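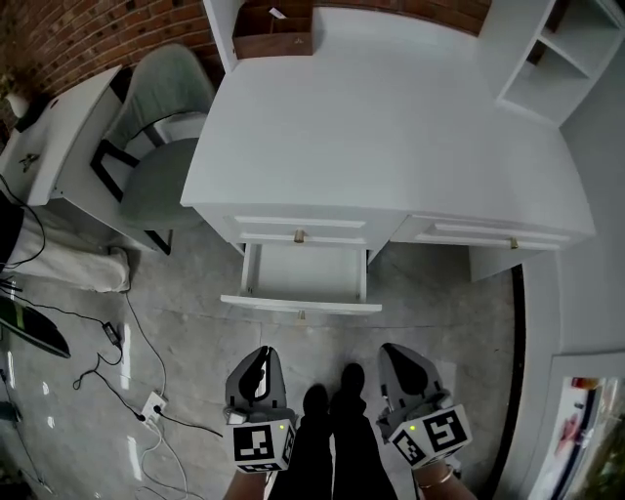
When a furnished study room changes hands, who is responsible for emptying the desk drawers?

The departing occupant is responsible for emptying them, and the residence office confirms that this has been done before the key is accepted.

Udura Residence Forum > Furnishings and Inventory > Desk drawers at handover
Thread started 11/08/2026

T_Sugden
Inventory Office
Posts: 1,503

The wording above is taken from the current handover sheet. I am opening this thread to collect comments before the sheet is reissued for the February intake. The paragraph on drawers has produced more correspondence than any other part of the sheet, and the office would like to settle it.

The proposed text reads as follows. All desk drawers are to be emptied and wiped with a damp cloth. Drawers are then to be left fully open for inspection. Shelving units attached to a desk are to be cleared in the same manner. Desk organizers supplied by the residence remain on the desktop. Items left behind will be bagged, labeled with the room number, and held for six weeks.

Comments are invited from residents and from staff of both buildings. Please refer to the sentence you wish to see changed.

Terence Sugden

gchauvin
Resident, Hirnar Building

Thank you for the opportunity to comment. I wish to address the third sentence. I do not agree that drawers should be left fully open. In my previous room, the left drawer of the desk was left open for several days before the inspection took place, and the runner no longer sat straight when I closed it. I was subsequently asked to account for the damage. A drawer that is closed can be opened by the inspector in a moment.

I would suggest: "Drawers are to be closed. The inspector will open each one."

Gwenaël Chauvin

S.Matsuda
Building Staff, Hirnar

I must respectfully disagree with the previous post. There are 97 rooms in this building, and most have two drawers to a desk, some with a lower cabinet as well. With the drawers open, an inspector can see from the doorway that the desk has been cleared. With the drawers closed, each must be pulled, and a number of them stick in humid weather.

As to the runners, an empty drawer places very little strain on them. The trouble comes when a person leans on the drawer or rests a box on it. I have repaired a good many, and in most cases there was a mark on the upper edge of the drawer front.

I would also ask that the knobs be mentioned. The small brass ones are held by a single screw from the inside and work loose with use. A resident who notices a loose knob should tighten it by hand and report it. Please do not apply glue.

Sota Matsuda

L.Bouzid
Resident Representative

I have two remarks on the proposed text.

First, the phrase "wiped with a damp cloth" should be made more precise. The interior of the white drawers marks easily, and ink does not come out with water. Several residents have used a scouring pad and were then charged for the scratches. The sheet should name a mild dish soap and a soft cloth, followed by a dry one.

Second, the desk organizers. The wooden ones with upright compartments are the same as those sold at the Ait Brahim store across the street, and residents cannot always tell whether the one on the desk belongs to the room. Two people on my floor took theirs home in good faith. If the organizer is residence property, it should carry a sticker on its underside and be listed on the inventory by name. Its compartments should also be checked for papers. I found the previous occupant's dental appointment slip in mine — folded quite small, at the very bottom.

Loubna Bouzid

T_Sugden
Inventory Office

Both remarks are noted. The soap and soft cloth will be added. Stickers for the organizers will require a purchase order, and I will report back on the cost. In the meantime the inventory will list them as "organizer, wood, desktop."

On open or closed drawers, the office remains in favor of open, for the reasons given by Mr. Matsuda.

gchauvin
Resident, Hirnar Building

I accept that the inspection is quicker with the drawers open. I would then ask for a limit. If the inspection does not take place on the day of departure, the resident should not be held responsible for the condition of the runners. A sentence to that effect would satisfy me.

y_tawfik
Furnishings Coordinator, Valberg Building

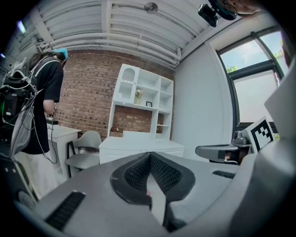
The arrangement of the room at handover deserves as much attention as the drawers, and the present sheet leaves it out entirely. In the Valberg Building we inspect 72 rooms, and the most frequent delay is a chair that has been pushed under the desk against a drawer front, or moved to another wall altogether. I ask our residents to follow one layout. The desk stands against the brick wall, and the chair with the curved back and thin black metal legs sits beside it, turned slightly toward the desktop as above. Placed in that way, it leaves a person room to stand at the desk and bend over it without shifting anything first. The metal legs should be lifted when the chair is moved. Dragging leaves a line on the tile that does not mop out.

I would further propose that extension cords and power strips be unplugged, coiled, and placed on the desktop. Cords on the floor are the responsibility of the departing resident in the same way as the contents of a drawer.

Younes Tawfik

L.Bouzid
Resident Representative

I support the sentence on cords. I do not support a fixed layout for the chair. Residents who use two desks side by side do not place it in the same position, and the sheet should not become a floor plan. "Chair clear of all drawers" would be sufficient.

S.Matsuda
Building Staff, Hirnar

"Chair clear of all drawers" is acceptable to the Hirnar staff. I would add felt pads to the legs if the budget permits.

y_tawfik
Furnishings Coordinator, Valberg Building

We tried felt pads last winter. They collect grit and come off within a month, and the adhesive is then stuck to the tile. I would advise against them. Rubber caps have held up better on our side, provided the diameter is measured beforehand. I withdraw the fixed layout and will keep it as a recommendation for Valberg only.

T_Sugden
Inventory Office

The revised paragraph is as follows.

All desk drawers and attached shelving are to be emptied and cleaned with mild dish soap and a soft cloth, then dried. Drawers are to be left fully open on the day of departure. Where the inspection is held on a later day, the resident is not responsible for the condition of the runners. Nothing is to be placed on an open drawer. Loose knobs are to be hand-tightened and reported. Organizers listed on the inventory remain on the desktop, with all papers removed. Chairs are to stand clear of all drawers. Cords and power strips are to be unplugged, coiled, and placed on the desktop.

The thread will stay open for corrections to the wording. The matter of rubber caps has been moved to the maintenance section.

gchauvin
Resident, Hirnar Building

The sentence on runners is satisfactory. I have one correction. "Attached shelving" should read "attached or freestanding shelving," as the units in the corner rooms are not fixed to the desk.

T_Sugden
Inventory Office

Corrected.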